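Viltden · Ropa de algodón y arreglos
Inicio | Tienda | Arreglos | Preguntas frecuentes | Contacto
Buscar en la ayuda... Buscar

Preguntas frecuentes sobre lavado, encogimiento y otras desgracias

¿Puedo lavar el algodón blanco con lo demás?
Poder, puede. Si lo demás es blanco, no pasará nada. Si lo demás incluye un calcetín rojo, tendrá usted una colección rosa que no figura en nuestro catálogo y que no admitimos como devolución.

¿A qué temperatura?
A 30 grados lo de diario y a 40 lo que haya visto un verano entero. El programa de 90 es para sábanas de hospital y para gente enfadada.

Mi prenda ha encogido. ¿Es un defecto?
La sarga Ramix se lava antes de cortarla y encoge poco. La Orakzai va sin prelavar, lo pone en la etiqueta y en la ficha, y encoge lo que le apetece la primera vez. Si duda entre dos tallas de Orakzai, pida la grande.
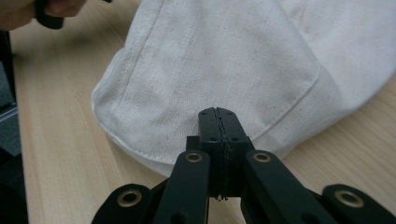

Tejido blanco de trama gruesa: costura entre paneles y pespunte junto al borde.

¿Uso lejía?
Preferimos que no. La lejía amarillea algunos hilos antes que la tela, y el resultado es una prenda blanca con todas las costuras subrayadas. El percarbonato en agua templada, un par de horas, hace casi lo mismo con menos dramatismo.

¿Y la secadora?
Tenemos clientes que la usan y siguen hablándonos. Programa suave, y fuera cuando aún esté algo húmeda. En el tendedero, a la sombra.

¿Cómo se plancha una costura curva?
Por el revés, a trozos cortos y sin arrastrar la plancha. Una toalla enrollada debajo ayuda bastante. Empezar por el centro y empujar hacia fuera es el método tradicional para fabricar arrugas permanentes.

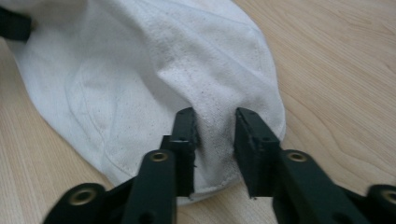 Pespunte curvo sobre tejido blanco mate.

¿Arreglan prendas que no son suyas?
Sí, salvo cuero y trajes de neopreno (hubo uno, y bastó). El presupuesto es gratis y el plazo normal son 2 semanas. En marzo, con los cambios de temporada, algo más.

He perdido el recibo. ¿Cómo encuentro mi encargo?
Con el número que le enviamos por correo, del tipo 1324. «El pantalón azul» nos sirve de poco: ahora mismo hay varios y todos son urgentes.

¿Qué es Plurnier?
Nuestro jabón en escamas. Huele a jabón. Nos lo han preguntado mucho y no hay versión lavanda.

Última revisión: 20 de mayo de 2023

Contacto | © Viltden | Volver arriba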